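Lieferroboter auf Privatparkplatz: Geschwindigkeit und Abstand zu parkenden Fahrzeugen?

Forum > Mobile Robotik > Normen und Vorschriften

zavora_technik
Wir planen in einer Wohnanlage den Betrieb eines bodennahen Transportroboters (Eigenbau, Antriebsmodule von Quiroga, Steuerung Vunotance). Leermasse 101 kg. Der Fahrweg ist Privatgrund, aber nicht abgesperrt, und führt zwischen Pflanzbeet mit Betonbord und einer Stellplatzreihe hindurch. Belag: Betonverbundpflaster im Fischgrätverband.
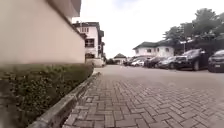 Vorgesehen sind 6 km/h auf freier Strecke. Der Hersteller des Laserscanners nennt ein Schutzfeld, macht aber keine Vorgabe zum seitlichen Abstand. Welche Norm ist einschlägig, und wie legt man den Abstand zu den Fahrzeugfronten fest? Die Hausverwaltung verlangt bis Oktober eine schriftliche Risikobeurteilung.

brurnurholm
Vorab: ISO 3691-4 gilt für fahrerlose Flurförderzeuge und setzt im Kern eine industrielle Umgebung voraus. Auf einem Parkplatz mit Anwohnerverkehr kann man sie als Orientierung heranziehen, sie deckt den Fall aber nicht ab. Grundlage bleibt die Maschinenrichtlinie bzw. deren Nachfolgeverordnung, Methodik der Risikobeurteilung nach ISO 12100. Auch ein Eigenbau für den eigenen Gebrauch braucht eine Konformitätsbewertung.

Zum Abstand: Maßgebend ist die Person, die zwischen zwei Fahrzeugen hervortritt. Der Scanner sieht sie erst spät, ein Kind unter Umständen gar nicht, solange die Motorhaube dazwischenliegt. Ich würde die Trajektorie an die Bordseite legen und zur Fahrzeugreihe mindestens 800 mm halten, gemessen ab äußerster Kontur des Roboters einschließlich Ladung. Das ist ein Wert aus unserer Praxis, kein Normwert. Lässt sich der Abstand nicht einhalten, Geschwindigkeit auf Schritttempo oder darunter begrenzen. Den Anhalteweg auf dem tatsächlichen Pflaster messen, nass und trocken, mit voller Zuladung. Werte vom Hallenboden sind nicht übertragbar.

Betonborde werden von Scannern mit hoch liegender Messebene nicht erfasst. Also entweder zweite Ebene knapp über Boden oder Sperrzone in der Karte. Die Sperrzone allein reicht nicht, wenn die Lokalisierung driftet.

pflasterfuchs
Kameras nicht vergessen, DSGVO! Kennzeichen sind personenbezogene Daten. Bei uns hat ein Schild gereicht.

zavora_technik
Danke. Die Messebene liegt derzeit zu hoch für den Bord, das wird geändert. Anhaltewege messen wir neu, bisher liegen nur Hallenwerte vor (2920 mm bei voller Zuladung, inklusive Reaktionszeit der Steuerung).

brurnurholm
2920 mm sind für eine Strecke mit verdeckten Querungen zu viel. Bei 6 km/h entfallen rund 800 mm auf jede halbe Sekunde Reaktionszeit, dort zuerst ansetzen. Danach die Schutzfelder in Abhängigkeit von Geschwindigkeit und Lenkwinkel umschalten und die Umschaltung im Prüfprotokoll dokumentieren.

Zum Schild: Der Hinweis erfüllt nur einen Teil der Informationspflicht. Rechtsgrundlage, Speicherdauer und Zugriff müssen ebenfalls festgelegt sein. Wenn die Bilder nur zur Navigation dienen, im Gerät verarbeiten und nicht speichern.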